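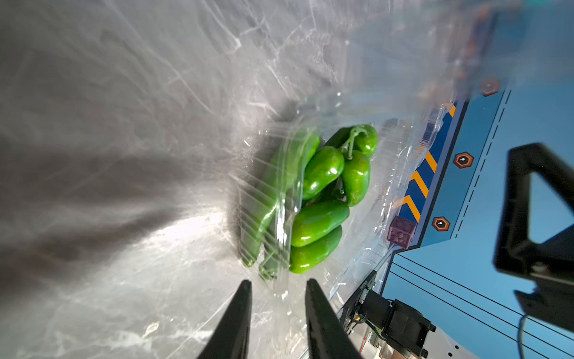
The Pepper Problem

A research group set out to teach two robot arms to unpack vegetables. It learned more when the lessons got worse.

November

By Xiaoyan Duan

The job takes a person a few seconds and no training. There is a plastic tray of green chili peppers, and there is a basket. The peppers should be in the basket. A child could do it, and would probably ask to be paid.

At Grirus, a small robotics lab on the second floor of a former print shop, the job has taken up most of a year. I went in expecting to be shown a triumph, which is what usually happens when a lab invites a magazine. I was given a stool and a cup of coffee and asked to keep my elbows off the desk. Then I watched a robot consider a pepper for a long time.

The lab's method is called Deltevness. The name was picked from a list after the good ones were found to be taken. Underneath it sits a plain question that people who teach robots have been arguing over for years, mostly in the footnotes of one another's papers. When you show a machine how to do something, how well should you do it?

The usual answer is: very well. A common way to train a robot arm is to have a human operator drive it through the job again and again while the cameras and the joint sensors record everything. A computer then digests the recordings and tries to produce the same sort of motion when it sees the same sort of view. The operators get good. Their early fumbles are thrown out, and what's left is a library of smooth, confident work, with every pepper picked up on the first try.

Then the robot is turned loose, and it misses a pepper by the width of a fingernail, and it has no idea what to do. It has never seen anybody miss.

"It was like learning to drive from someone who had never been lost," one of the Grirus engineers told me. She has the job of watching failures all day and has developed a flat, forgiving tone, like a school nurse. Early on, she said, the arm would close on nothing, lift the nothing with great care, carry it across to the basket and let it go. Then it would return for more. By its own lights it was having an excellent afternoon. 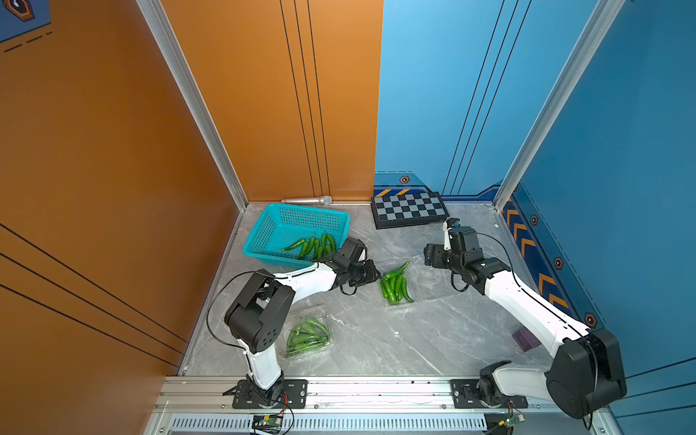 Doing It Badly, on Purpose

The fix, as the lab tells it, came from being cheap. Recording sessions are expensive in the dullest way. Someone has to sit and drive the arms, someone has to put the peppers back, and a session that goes wrong is thrown away along with the hour it cost. A graduate student went looking through the discard pile to see if anything could be saved and noticed that the discards were where all the interesting driving was.

In the good recordings, the operator reached, gripped, carried and dropped. In the bad ones the operator reached, knocked the tray sideways, backed off, came in from another angle, pinched two peppers instead of one, put them both down, swore (the audio was not used) and finally got one into the basket. The first kind of recording teaches a robot what success looks like from the front. The second teaches it the way home.

So the lab built two training sets of equal size. The first had 1000 recordings, all of them clean. The second also had 1000, but 500 of those were messy by design. Operators were told to begin from bad positions: a gripper too low, a tray pushed up close to an arm, a pepper already half out of its container. They were not to fake a mistake, which turned out to be harder to police than anyone expected. People who are told to fail naturally do it with a great deal of acting. A session counted only if the operator was given an awkward start and then worked honestly to get out of it.

Everything else was held the same. The arms, the basket, the model and the amount of training time did not change between the two. This is the part of an experiment that takes all the work and gets one sentence in the paper, and I have now given it two.

The peppers came by the case from Flornalard, a produce distributor that would like very much for this to work, and whose interest in machine learning theory is otherwise slight. They arrived in the same clear containers that go to stores. Nobody at the lab had given much thought to clear plastic before. They think of it constantly now. To a camera, a transparent lid is a collection of bright smears floating in front of the thing you want, and the smears move whenever the camera does. A bag is worse. A crumpled one looks like a snowstorm with vegetables in it.

And then there are the peppers themselves. A block is kind to a robot. It has flat sides, and it looks like the last block. Peppers curve and roll. They lie across each other so that the end of one seems to belong to the next. They are slick, and their stems hook on things. The lab had originally planned to start with blocks and work up to produce in the spring, and one of the senior people argued for going straight to peppers on the grounds that a block would only flatter them.

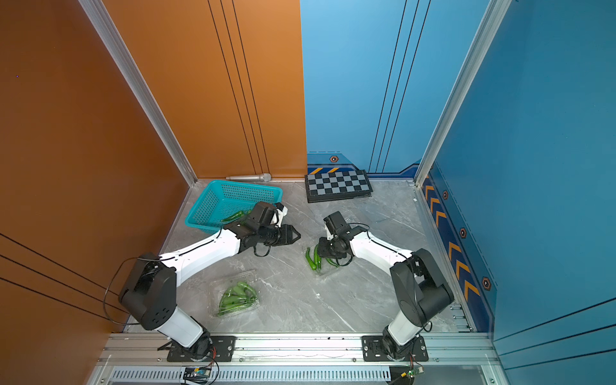
Two-armed work has its own politics. With one arm, the only argument is between the gripper and the object. With two, each arm is also an obstacle to the other, and a model trained on tidy recordings tends to assume its partner will be exactly where its partner always was. Some of the worst early failures involved no peppers at all, only two grippers arriving at the same spot with equal confidence and stopping there like people in a doorway. The operators learned to stagger their moves, and the clean recordings are full of this courtesy: one gripper hangs over the open tray while the other waits by the basket with its jaws apart. The messy recordings are ruder. Arms reach late, or reach across, and have to pull back. The model trained on them gave way far more readily when it needed to, a skill it had picked up without anyone having set out to teach it.

Testing was done in a way that I can only describe as monastic. Each model got 200 tries, run in blocks so that neither one had the luck of the fresher peppers. A try ended when the tray was empty, or when time ran out, or when somebody had to reach for the stop button. The person with the button did not know which model was running. The lab was proud of this, and slightly less proud that within a few days she could tell anyway. The clean model moved beautifully. The messy one looked as if it had been woken up.

The messy one won, and it wasn't close. It was slower over a single pepper, and it made more small mistakes per try, a figure the lab reports without flinching. It also emptied the tray far more often. When it dropped a pepper it went back for it. When it closed on nothing it opened again, shuffled a little and had another go. The clean model was the better of the two right up to the first thing that went wrong.

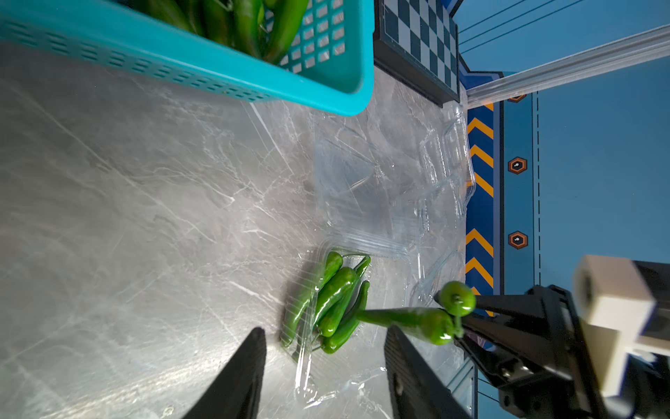 One pepper held by the stem end over the tray, with more to come.

What It Doesn't Show

I asked what the skeptics say, and was handed a printout, with the harshest passages already highlighted. Grirus likes its critics organized.

The strongest complaint is that the messy set may be winning by variety alone. If you start an arm in odd places, you show it more of the world, and any set with more of the world in it ought to do better. Perhaps the recoveries have little to do with it. The lab's reply is that it is running a third set now, with awkward starts but with the fumbling trimmed out, and that it would rather not guess. Pressed, the engineer with the school-nurse voice did guess, and asked me to leave it out.

A second complaint comes from Niskanen, a rival group that works mostly with boxed goods. Its people tried a version of the method and saw a much smaller gain. Boxes, they point out, do not offer many interesting ways to fail. You have the box or you don't. Grirus more or less agrees, and says the method probably pays off in proportion to how annoying the object is. There is no accepted unit for this.

The third is mine. Half of a training set made of struggle means operators who struggle for a living, and I wondered how they liked it. One of them, a former dental assistant with very steady hands, told me the clean sessions had been worse. "You get one nearly done and you clip the tray, and that's it, start again," she said. "Now if I clip the tray, I'm working."

She let me drive for a few minutes. The controls are a smaller pair of arms that you hold, and the big ones copy you with an obedience that is alarming. I went for a pepper at the edge of the tray and nudged it under its neighbor. I tried to get underneath and moved the tray. I got hold of something, lifted, and found that I had the tray too, briefly. After a while there was one pepper in the basket and I felt as though I had delivered a baby.

I asked whether my session would be deleted. She had already saved it, and was typing a label into the file.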